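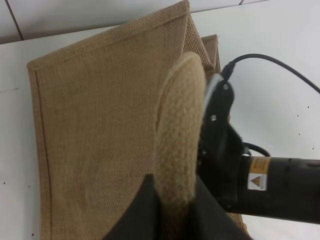
Figure 2. Hemmed burlap cloth, folded over at one corner.

3.2 Wrapping materials and moisture loss in stored seed potatoes

Growers in the Brasach valley still store seed potatoes under cloth, mostly burlap, sometimes old bedsheets. Plastic came in later and mostly went out again. We wanted to know how much the cover matters once the cellar itself is accounted for. Earlier work (section 2) treats the cover as a minor factor. Our growers don't.

Two cellars were used, one at Bondusen and one at Smadi. Both dug into a north slope, both with dirt floors. Smadi is the damper of the two and has a drain that backs up in February. Crates were filled by the growers the way they normally would, no sorting by us beyond pulling out tubers with obvious rot. Each crate got burlap, cotton sheet, or nothing. Storage ran 14 weeks. Weights taken at the start and at the end, plus a check at week 11 when the Bondusen door was found open in the morning (no way of telling how long, see limits below).

Burlap is coarse enough to let air through, as the weave in Figure 2 shows, and growers fold it back at a corner when they check a crate. Cotton sits flatter and gets less handling. We did not control for this and probably should of.

Uncovered crates lost the most weight in both cellars. Burlap and cotton came out close at Bondusen. At Smadi they split: cotton held water against the top layer and those tubers sprouted early, long pale sprouts that snapped off in handling. Burlap crates there sprouted later and shorter. Skin condition followed the same order. Taste not tested, though several growers offered opinions.

Limits. Only one variety, Cellow, which has a thick skin and may hide differences that a thinner skinned potato would show. Crate position was not rotated, so the ones near the door stayed near the door all winter. The open door at Bondusen affects every crate there but not equaly. Humidity readings from Smadi are missing for the weeks when the drain was backed up; the values in Table 2 are for the remaining weeks only. Cover weight and age of the cloth are taken up in 3.3.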